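4.2 Table surfaces and grain

Few things in a shared workroom get touched as often as the tabletop, and we were delighted by how much people had to say about theirs. In the Xolalpa rooms we asked 200 regular users to talk about pale wooden tops, and grain came up again and again: its direction, its colour, the way it feels under a sleeve!
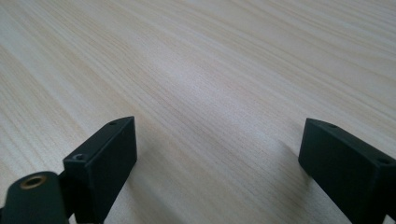

Figure 4. Light-coloured wooden tabletop with fine, close grain running diagonally.

Marius Radu told us that he always lines his paper up with the grain before he starts to draw, and that a plain white top leaves him fidgeting. We heard versions of this in all four rooms, and it fits nicely with the earlier Nudik survey, where streaky surfaces scored well for comfort (though less well for reading small print). Section 4.3 takes up the question of glare.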